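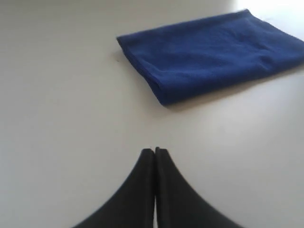 What does the folding kit do for us that a person at the table doesn't?
So far, very little. It folds a small range of flat items at a slow pace, and someone still has to stand next to it for most of the shift.

Progress report on the Graltora folding kit trial
Prepared for the operations manager, linen and laundry
Last updated: March

We use cookies to remember your settings. Accept | Manage

Where we are

The trial of the Graltora kit has reached the end of its second month. You asked for a plain account before the decision on the purchase option, so I've left out the vendor's slides and stuck to what we logged ourselves.

The kit as delivered is one arm, one two-finger gripper with a wrist camera, a controller, and the folding software, which Graltora sells under two plans. We are on the higher one, called Premix. The name refers to a set of ready-made folds that are meant to work on the first day without any teaching. There are 27 of them in the menu. We have used four. The others are for garments, table linens in sizes we don't stock, and a few decorative folds that no client of ours has ever asked for.

Setup took 14 working days against the three in the quote. Some of that was ours (the power drop was in the wrong place, and we moved the bench twice). Most of it was waiting for a replacement controller and then for a software key that would accept the replacement. Graltora didn't charge for the extra visits. They did count those days as part of the trial period, and I would like that reversed in writing before we talk about anything else.

What we ran

We logged 800 fold attempts, nearly all of them on hand towels and cleaning cloths, with a short run of bath towels near the end. An attempt was marked good if the item could go on the stack with no touch from the operator. If the operator straightened a corner, it was marked as assisted. Graltora's own reporting screen marks assisted folds as good, and their summary of our trial looks better than mine as a result. Please keep this in mind if you receive a copy from them.

Hand towels, placed flat and square by a person, are the best case. The arm picks up the edge, brings it over, presses, and backs off. The result is acceptable for housekeeping stock. I would not send it to the hotel account, where they want the edges lined up.

Hand towels dropped at an angle are a different matter. The sales material says the camera will find the towel in any position. It does find it. What happens next depends on which edge it decides to grab, and with a towel that already has a fold in it, the arm often takes the top layer only and opens up what was done. The operators learned to lay everything out square, and once they were doing that the assisted numbers improved. They were also doing a good part of the folding job by then.

Bath towels were poor. The fingers are narrow at the tips and tend to slide off a thick folded edge. Graltora offers a wider finger set at extra cost. I asked to borrow one for the trial and was told it is available to customers only.

Dark items gave less trouble than I expected. On our pale bench top the navy towels show up well and the software finds their outline quickly. White towels on the same bench are the problem, and white is most of what we wash. The suggested fix is a dark mat. We bought one. It helped with finding the towels, and it also picked up lint, so it now has to be wiped down during the shift.

Glare is still an open item. The bright patch at one side of the bench comes and goes with the overhead lights, and support has suggested both a hood and new lamps. I have not priced either one. I don't think we should be rebuilding the lighting in that corner for a trial unit.

The Event log

Each stop, error, or manual restart is written to a screen called Event. This is the part of the product I would keep if I could buy it alone. It is clear and easy to search, and it doesn't hide anything. It holds 1340 entries for our unit. Many are harmless (door opened, speed changed), but a good share are stops that needed a person, and the most common one is "grasp not confirmed." Support reads this as a setup matter on our side. I read it as the gripper closing on nothing.

Comparison with Mazza

You asked whether we should look at Mazza instead. I have seen their demo and nothing more. Their unit is a feed-through machine with no arm, so it does fewer things, and it takes up more floor. The demo used their own towels, brand new and all one size. I would treat anything they say about speed the way I now treat Graltora's brochure, which is to ask for a loan unit and run our own stock through it.

Money

We are within the trial budget, with the dark mat and an extra electrical outlet as the only unplanned purchases. The Premix plan renews by itself when the trial ends unless we give notice. I have drafted the notice and it is waiting for your signature. Sending it does not end the trial early or give up the purchase option. I checked the contract on that point twice.

No labor has been saved. The operator assigned to the bench can do some stacking while the arm is working, but has to stay within reach. In the same hours, a person folding by hand got through more towels than the kit did on its best day.

Remaining work

- Run white hand towels on the dark mat for a full week, one size only.
- Get the wider fingers on loan, or a written refusal.
- Ask Graltora for the name of one laundry of our size using the kit every day. They have promised this twice.
- Get the setup days added back to the trial.

My recommendation for now is to finish the trial, send the notice, and hold off on the purchase. If the white towel week goes well I'll say so in the next report, with the log attached. I would also like to move the unit to the housekeeping side for that week, as the hotel order needs the bench.

3 comments | 2 shares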